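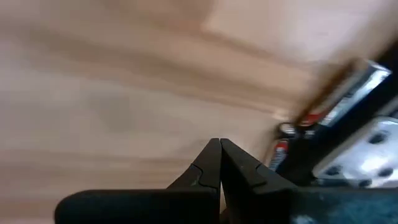
The Battery Situation

I own more batteries than things that take batteries. I don't know how a person gets to this point. You buy a pack for the remote, you use two, and the rest go into the drawer under the phone books, and then one September evening you can't find them and buy another pack. Repeat for a decade.

The drawer stopped closing properly sometime in the spring. I fixed this by not closing it. Then I caught my hip on it twice in one morning while carrying coffee, and that was the end of the drawer's independence.

So I took everything out and put it on the table, which is light wood and shows every crumb, and got two clear plastic bins to sort into. One for the batteries I trust and one for the batteries I don't. I should say that I had no method for telling them apart at this stage. I had bins, and bins feel like a method.

The batteries rolled. Any battery put down with care will wait until you look away and then head for the edge. The copper-and-black ones were no better behaved than the silver ones, whatever the advertising would like us to think. The calculator had been in the drawer too, so it went on the table with the rest, and I spent a while pressing its buttons when I should have been sorting. 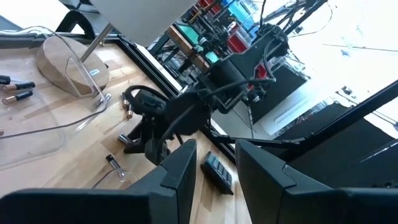
The Part Where I Bought a Tester

The tester is called a Radu and it cost more than the batteries I was planning to rescue with it. It has a needle and three colored zones: green, yellow, and a red one that I took personally. The instructions are a single folded sheet in which the word "battery" is spelled two ways.

My first system was to test each one and put it straight in its bin. This fell apart when the phone rang and I came back to a battery in each hand with no idea which had passed. My second system was the same as the first but with the phone in the other room.

Yellow is the trouble. Green goes in the good bin and red goes in the bad bin, and yellow goes back on the table while you think about what kind of household you run. I know people who throw out yellow. My late uncle would have put yellow in a flashlight and given the flashlight to a guest. I decided yellow was good enough for clocks, and then remembered that I own one clock and it plugs in.

For the record, the final count was 121, of which 37 went to the recycling drop-off at Prarkenine Hardware. They take them on weekdays in a bucket by the key machine. The man at the counter looked at my bag and asked if I was a school.
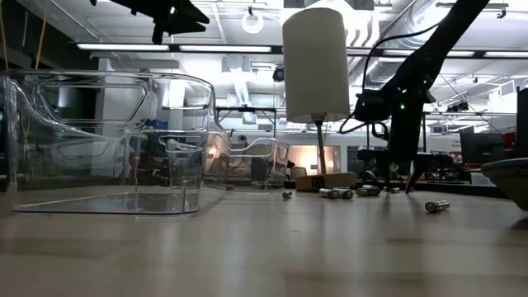 Valter Tveit

20th May

A few of you wrote in after the extension cord post to ask why I don't just go rechargeable. I did, once. I bought a Talier charger and a set of cells, and used them happily until I mixed them in with the ordinary ones, at which point they became part of the population. I believe they're still in there somewhere. The charger is in a different drawer - we'll get to that one.

What I learned about sorting small things is that you want your containers see-through and you want them low enough to get a whole hand in. I've tried the fancy divided kind from Troma, with the little snap lids, and it was lovely for a week. Then I needed a battery in a hurry, opened every lid, and never shut them again. A plain bin asks less of me.

You also want a decent lamp. Mine has a tall white shade and lives at the corner of the table, and it's a help with the tiny print on the side where they hide the date. I read a lot of dates. Some were from before I moved here, so I must have packed those batteries in a box, paid a man to carry them up the stairs, and unpacked them into the drawer with my own hands.

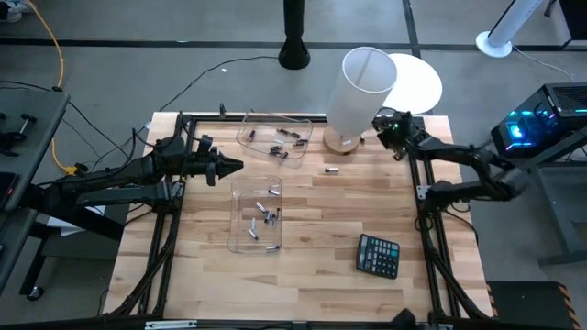 And once you've read that many dates you start to get sentimental, and you have to watch that. I put one very old one aside to keep, for about a minute, then came to my senses and dropped it in with the rejects.

The keepers are going back in the drawer, in their bin, which I measured for. The drawer is 2 millimeters too shallow. I've moved the phone books to the closet and the bin to the shelf where the phone books should probably have gone, and the drawer is empty for the first time since I moved in. I give it until the next remote dies.

If anybody within driving distance wants some double-As in good standing, write to me at the usual address. Bring a bag.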